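The rules on the wall, and the ones that finally stuck

I have been promising to write about our bench rules for so long that my sister (who reads everything I post, bless her, and understands maybe half of it) has started asking whether they really exist. They do! They're on one sheet of paper now, in type big enough to read without my glasses, and it took us 18 months to get there.

When I started at Stitbridge we had a document called Bench Conduct, and it had 40 rules in it. I wrote a good many of them myself, so I can be rude about it. Every time something went a little wrong, a bowl got knocked or a cable got snagged or someone reached across the table at a bad moment, I would go home, make tea, and add a rule. There was one about the height of chairs. There was one about where to put your coffee that referred to another rule which had since been deleted. New people were handed the whole thing on their first morning and they nodded politely and signed the back page, and then they did what the person next to them did, which I suppose is how most of us learned to do anything.

What changed my mind was a visit to the folks at Endis, who run benches a lot like ours with everyday household things on the table. They had 6 rules. I asked to see the rest and my host looked puzzled and said that was all of it, and did I want lunch. I thought about those 6 rules the whole drive home, and I kept thinking about them while I was supposed to be thinking about other things, like the gutters.

So we started over. I'd like to say we were scientific about it, but mostly we sat near the bench with notebooks and watched each other work, and crossed out anything in the old document that didn't match something we could point to on the table or the desk.

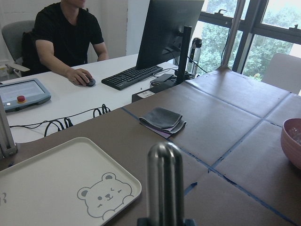
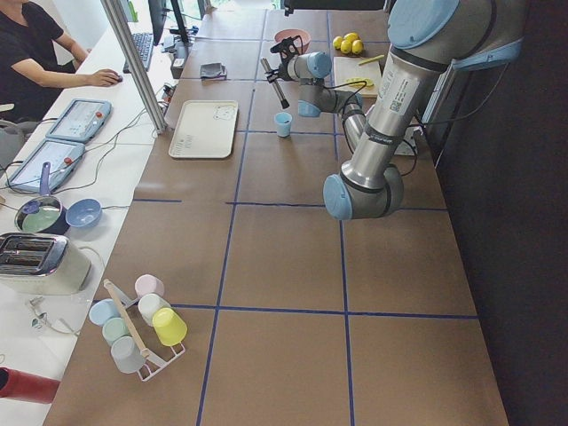
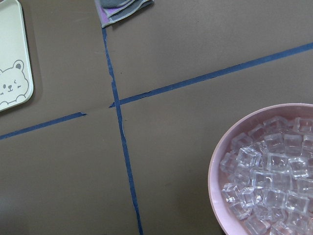
Zeeshan Hayat
Bench practice lead, Stitbridge

The first rule is about the pendant, and I put it first on purpose. Whoever is running the arm knows where the red button is before they touch anything else, and the pendant stays on the desk with its face up. It sounds like something you'd tell a child about a seat belt, and I make no apology. In the old days pendants wandered. I once found one under a jacket. Now, if you want to move a pendant during a session, you say so out loud and wait for an answer, and yes, it feels silly for the first week, and then it feels like saying "behind you" in a kitchen.

With two pendants on one desk you have a second problem, and I'm a bit embarrassed by how long we took to see it. They look alike! In the second picture they're both lying there with their screens lit, and I'd defy you to tell me from across the room which is which. Our rule says that at the start of a shift you check which pendant answers for which arm, you say it to the person working with you, and you write it on the sheet. Rana (that's our checklist program, and I did not get a vote on the name) won't open a session until the line has been filled in.

The second rule is the tape. I am a great believer in tape. We lay blue lines over the brown surface to make sections, and the sections are what we use when we talk to each other about the layout, so that "put the bowl one over" means the same thing to everybody. The rule is that objects get placed by section, and that you look at where the lines are before you trust them. Look at the cross in the third picture. The two side pieces don't meet. There's a step right in the middle, and a wrinkle or two besides, and as a way of telling a person which quarter of the table the bowl goes in, it does the job perfectly well. As something to measure from, please don't. We had a long and fairly heated talk about whether the rule should call for perfectly straight tape, and I argued for it and lost, and I've come around. If you need a measurement, take it properly and write it down. The tape is for people.

Third, cables. The rule says no cable may cross the table surface where the arm works, and any loops on the desk get looked at before a run starts. You'll notice the coils on the white desk in the first picture, and I'll admit that my eye goes straight to them every time. Loops on the desk are allowed under our rule. I would like them tidier. I have been told, kindly, that what I would like is a different thing from a rule.

Fourth is the one we borrowed from Endis almost word for word: if it's in reach of the arm, it's on the list. Cups, bowls, the folded cloth, the tray with the winking bear, lemons, all of it. We used to list only the things the task was about and leave out whatever else was nearby, and then months later we'd be puzzling over some run and have no idea what had been sitting in the back corner. For loose heaps, like those clear cubes in the pink bowl, we write down the container and what's in it and we don't count the pieces. I tried counting once. It took 55 minutes, what with people stopping to talk to me, and I got two different answers.

Fifth is hands. Nobody reaches over the tape while the arm is enabled, and that goes for me and for visitors and for the fellow from Fokevura who comes to look at the grippers and always wants to nudge something with one finger. If something has tipped over, let it stay tipped over until the arm is stopped. A fallen cup can wait. I've found this is the hardest one for tidy people, and I count myself among them.

The last rule is that anyone can stop a run, for any reason, and doesn't have to explain until afterward. The first person to use it was a new hire in her second week, who stopped a run over a noise that turned out to be my chair. We thanked her and started again. I've since oiled the chair.

None of this takes the place of the proper risk assessment or the published safety standards, which we keep in a binder and which I read more often than is good for me. These are only the habits on top. If you have a sheet like ours, I'd love to see it, especially if you've found a sensible way of labeling pendants. Colored stickers have been suggested. We tried them in September and they peeled.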